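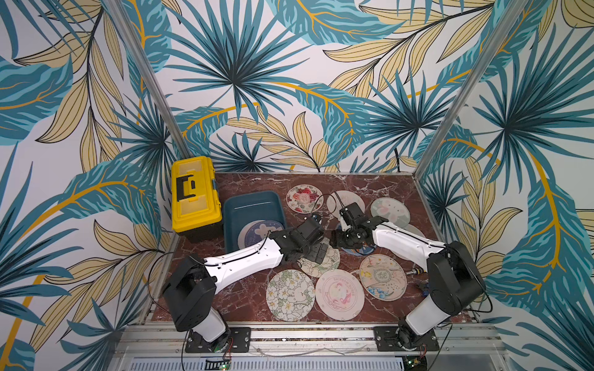
Remigiusz Lis wrote to ask whether he could swap his Friday table for a Saturday one without losing his deposit, and several people have asked much the same. Yes, you can, up to 5 days before your visit. After that the deposit stays with the original booking.

Booking and visiting the Grarnside tea room

How do I book?
Use the form on the bookings page or ring us in the morning. Tables for 2 can be booked up to the day itself. Larger parties need to be arranged by email.

How many people can you seat?
27 in the main room. The garden room is let separately for private parties and has its own price list.

Can I bring my own cake?
For birthdays, yes. Hand it in at the counter when you arrive and we will cut it for you. There is a small plate charge, shown on the menu. 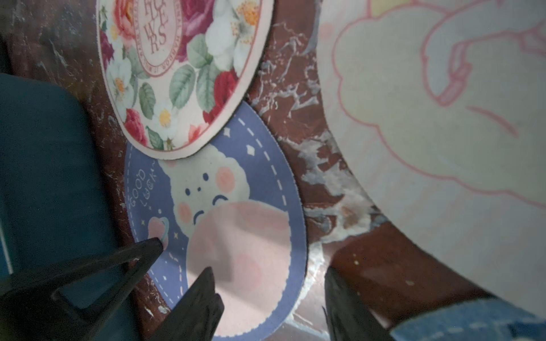 Candles are fine on a cake but please don't use sparklers or indoor fountains. Cakes left behind are kept until closing the next day.

Do you cater for allergies?
We have gluten-free scones most days and oat milk always. Everything is baked in one kitchen, so we can't promise that any item is free from traces of nuts.

Are dogs allowed?
In the garden room only, on a lead, and only when it isn't booked for a party.

Where do I park?
There are no spaces on our lane. Use the Plirnunine car park and take the footpath by the church. The 577 bus stops at the bottom of the hill.

Are you open over Christmas?
Our last day is 19 December 2025. Emails sent after that will be answered when we reopen. Vouchers due to run out in December will still be accepted then.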